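Zeleke Open Day: Home Tasks With Hand-Held Grippers

Photos and notes by Kirsten Kennedy
2020-10-13

Zeleke held its open day for the home tasks project this month, and I went along with my notebook. The project records people doing ordinary jobs at home with a gripper in the hand, and the recordings are then used to train robot arms in the lab at Drorkgate. Most of the morning was given over to talks in the main building. The part I wanted to see was the bedroom session, where visitors could get close to the work and ask questions.

The bedroom work started in April. Before that the team only did kitchens and desks. Cloth was put off for a long time, according to the people I spoke to, and it is easy to see the problem. A mug keeps its shape when you pick it up. A shirt or a blanket does not, and two grippers have to work together to get anything flat.

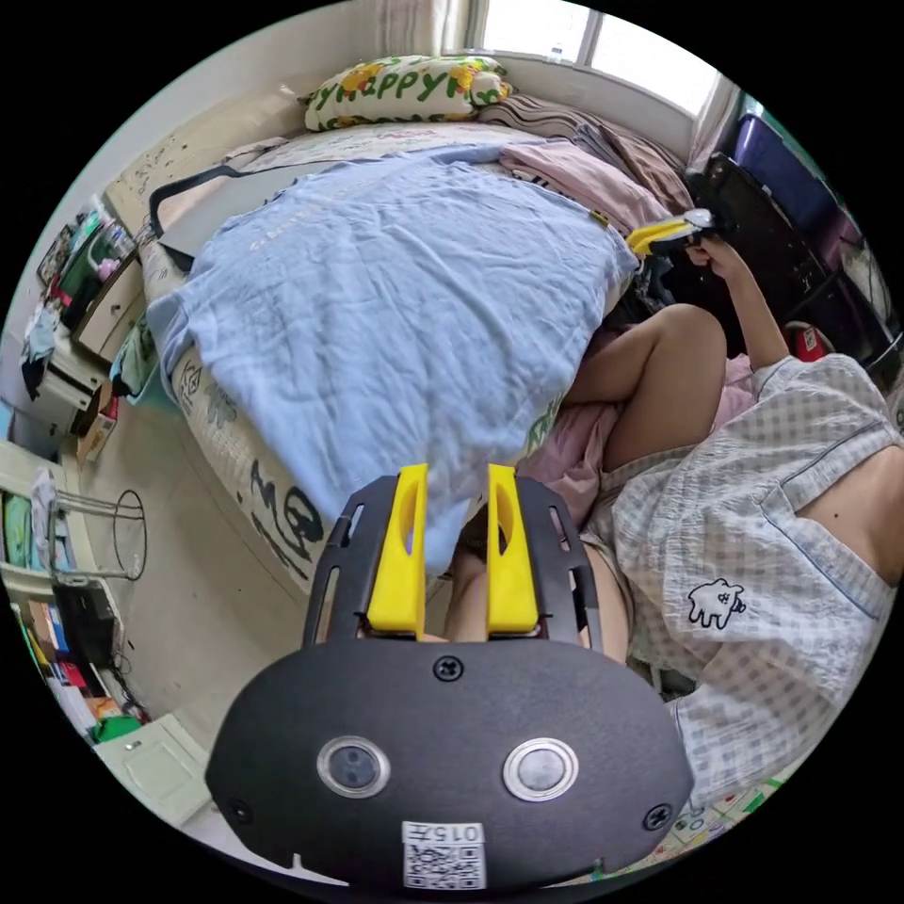

Bed work is done sitting or kneeling more often than standing, and the team lets each person choose. One of the early rules was that everyone had to stand in the same spot. It was dropped after the first round because the recordings all looked alike and people got sore backs. Now the only fixed rules are about speed and about keeping the fingers in view. A single take runs 90 seconds at most. If the cloth slips, the person carries on and picks it up again, and the take is kept.

The rooms are real ones and are left mostly as they are. Zeleke asks people to put away medicine and anything with a name or address on it, and that is about all. The shelves, the bedding and the chairs stay. I asked whether a plain room would be simpler, and the answer was yes, for the first week — after that the arm has to go somewhere a person lives.

We had a break at this point, with coffee in the hallway. The afternoon group was 29 people, so it was split up and sent through in turns. If you go next time, ask for an early slot. The later ones ran short on questions.

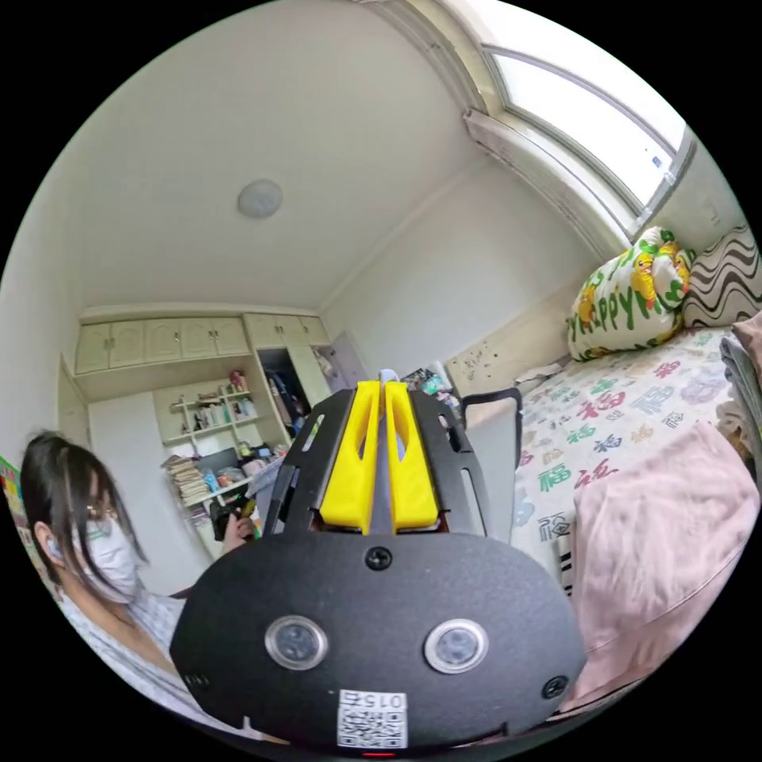

Storage comes after folding. Once a piece is folded it has to be carried and set down without coming apart, and several visitors who tried it in the practice room said this was harder than the folding. The grip has to be firm enough to hold the stack and still let go cleanly. I had three tries with a hand towel and got one of them onto the shelf.

Gratum, the partner that checks the recordings, had a table near the exit with a screen and a printed summary. The bedroom set stood at 794 accepted takes on the day. Takes are turned down mostly for poor light or for a hand covering the fingers. Gratum looks at each one within 30 days and sends notes back to the person who made it.

The last stop was a short demonstration of an arm folding a washcloth. It was slow and needed a second go at one corner, but it finished.

The talks will be repeated at Dorkomgate for people who could not get a place. Sign-up is through the Zeleke front desk, and the practice room will be open there as well.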